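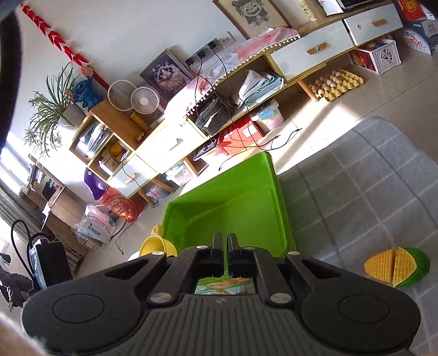 Play corn and the green tray, sunny end of the tile.

September
by Trudy Tuhiwai
2 comments

Up at ten to six, before the alarm. Dark still and the kitchen cold enough for socks. I made coffee and sat with the recipe cards again, because I told Maysoun I would have them sorted by the end of the month and I have sorted maybe a third.

There are 239 of them. I know because Mom numbered them in pencil on the back, top right corner, and the last one is 239. It is for a lemon slice and it only has the ingredients. The method side is blank. I suppose she knew it by heart and meant to fill it in.

The plan is to type them all up and have copies printed for the family. Aiman got a price from the print place in Destberg. They want it as one file with the page numbers already in, and they will do spiral binding, which I prefer for a cookbook because it lies flat. He asked about hardcover too and it was nearly double, so no.

The trouble is the order. Mom had them by who gave her the recipe. Everything from Aunt Kingi's side is together, soups next to fudge next to a cure for chilblains. Everything from the church in Uvine is together. It makes sense if you knew the people. Maysoun wants it by course, like a normal cookbook, and she is probably right that the grandchildren will never look for a pot roast under the name of a woman who moved away before they were born. But I don't like losing the names. I wrote to her last night and suggested doing it by course and putting the name in italics under each title. She wrote back "fine," which from Maysoun can mean several things.

Typed cards 80 through 91 before breakfast. Notes for myself:

Card 83, corn pudding, says "bake until it looks like Flonura." I stared at that for a long time. Then I remembered Flonura was the street where we lived when I was small, and the house across from ours was a certain deep yellow. So that is how brown the pudding should be. I am leaving it in and adding a footnote.

Card 86 and card 14 are the same cornbread, except 86 has twice the sugar. Will keep 14. Or keep both. Ask Keith which one she made for him, he ate more of it than anybody.

Card 90 is not a recipe. It is a list of what she put up one fall: 168 jars in all, beans, tomatoes, corn relish, peaches, and something called "mixed" with no explanation. I remember that year. The shelves in the back hall bowed and Dad put a post under the middle one. I would like to include the list as it stands, on its own page.

Had toast and the end of the marmalade. Sun was in by eight. It comes straight through onto the floor at this time of year and shows every crumb, so I swept, then felt I had done enough housework.

Zixuan called midmorning about the corn. The stand on the Destberg road has the last of the sweet corn and they are selling it by the sack to get rid of it. She offered to pick one up for me and split it. I said yes before thinking about who was going to cut it all off the cob. I am. We settled that she would bring it around two, and that I would have the big pot out.

She was here at twenty past. It was good corn, some of it a bit past, starchy at the thick end. Those went in a separate pile for chowder. We shucked on the back step with a trash bag each. Zixuan cuts hers standing the cob on end in a tube pan, so the kernels fall into the pan, and I have done it on a board for forty years and chased them across the counter. I tried it her way and will do it her way from now on.

Blanched four minutes, ice water, drained, spread on trays, into the freezer. The relish I did by myself after she had gone, from card 47, Mom's, halved. It calls for a "teacup" of vinegar. I used a measuring cup and it tasted thin, so I put in a splash more. Wrote that on a slip and clipped it to the card. If I am going to print these I should be cooking more of them first. That would take a year, and I don't think Maysoun will wait a year.

Keith rang at supper. He says it was card 86, the sweet one, no question, and that 14 was what we got when sugar was high. So both are staying. He also says "mixed" was zucchini and onion and that it was terrible. He offered to write a page about the back hall and the shelves. I told him one page. He once sent Aiman a letter of almost 1000 words about a lawn mower.

Seven pints of relish on the counter under a towel. Five lids have gone down so far. My hands smell of vinegar and the thumb is sore where I nicked it on a husk, if that is possible.

Tomorrow: cards 92 to 105, buy pint lids, return the tube pan. Ask the printer whether they can scan card 83 so her handwriting is in there.

Bed at nine thirty.

Shares: 2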